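Getting smooth handovers between the planner and the hand controller
Posted Sunday, February 20, 2022

If you've got two arms and two multi-finger hands going, and your grasps look great in the simulator and then go all jerky on the bench, this one's for you. I spent most of my summer holidays on it and I'd like somebody else to get theirs back.

I'm assuming you already have a planner spitting out arm trajectories, a perception node giving you object poses, and a hand controller that takes joint targets. Mine are called Cendau (planner), Drastetti (perception) and Udo (the little state machine that bosses the other two around). Swap in your own names. The ideas carry over to pretty much anything with a message bus.

What you're fixing

The arm finishes its approach, the planner says "done", the state machine wakes up, asks the hand to close, and somewhere in there you get a hitch. Sometimes it's a tiny pause. Sometimes the wrist sags a smidge and the fingers close on the wrong bit of the object. I blamed my gains for ages, and I was wrong. The gains were fine. The messages were arriving in a silly order.

Step 1: Log with one clock

Before you touch any parameters, make every node stamp its messages from the same clock. Mine weren't. Drastetti was stamping when it finished processing, and Udo was stamping when it received things, so the logs looked lovely and meant nothing.

Change perception so the stamp is the time the camera grabbed the image, and carry that stamp all the way through. Then record one approach and plot three lines: commanded arm position, measured arm position, commanded finger position. You'll probably spot the trouble straight away. In my case the finger command was going out 19 milliseconds before the arm had settled.

Step 2: Stop trusting "done"

Most planners report done when they've sent the last waypoint, and the arm gets there a bit later. So write your own settled check:

settled = position error under tolerance AND joint speed under tolerance, for 15 cycles in a row

My controller ticks at 500 hertz, so that's 30 milliseconds of waiting, and you'd never notice it by eye. Don't skip the "in a row" part! I did the first time, and the arm passed through the target at the right moment during an overshoot and the hand happily grabbed thin air.

Step 3: Pre-shape during the approach

Once the settled check works, everything feels slow, and that's where pre-shaping comes in. Split the hand motion in two. The first half (opening to roughly the right shape) runs while the arm is still moving. The second half (the close itself) waits for settled.

In Udo this is two states that run in parallel, and then a join:

approach_arm + preshape_hand -> wait_settled -> close_hand -> lift

Set the pre-shape to finish early. If it's still going when the arm arrives, the fingers can clip the object on the way past, and then your pose estimate is rubbish.

Step 4: Freeze the pose

As the hand comes in it covers whatever it's reaching for, and the perception node does its best with what's left. Mine would shrink the object, then slide it sideways, and the planner would dutifully chase it.

The cure is boring. Pick a distance from the object, and once the hand is inside it, stop accepting new poses. Latch the last good one and use that for the rest of the grasp. I also latch per arm, so the left hand getting in close doesn't freeze poses for the right.

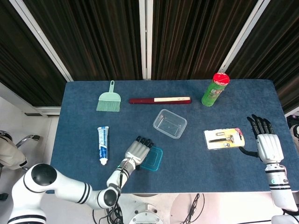 Clear plastic deserves its own paragraph, because depth sensing hates it. Give anything see-through a bigger freeze distance, and average the pose over 13 readings before you latch. Flat things like lids need a separate approach too, coming in low from the side, and I keep those in a little config file keyed by object name so I'm not editing code every arvo.

Step 5: Keep the arms out of each other's way

With two arms, add a lock around the middle of the table. Whichever arm wants in asks Udo for it, and hands it back after lifting clear. I pinched this pattern from the Savolainen scheduler and stripped out nearly everything except the timeout. Keep the timeout – if a node crashes while holding the lock, the other arm will wait politely forever.

When the timeout fires, don't just release the lock. Stop both arms, then release, then make a person press the button to carry on.

If it's still jerky

Check whether your hand controller interpolates between targets or jumps. Udo was sending a single final target and leaving the rest to the driver, and the driver jumped. A short ramp sorted it.

Also have a look at your CPU load while logging. My plotting window was stealing enough time to cause a hitch all on its own, which cost me a whole evening. Log to disk, plot afterwards.

Next up I want to try unlatching the pose when the hand backs off after a missed grasp, so a retry doesn't mean starting from home again.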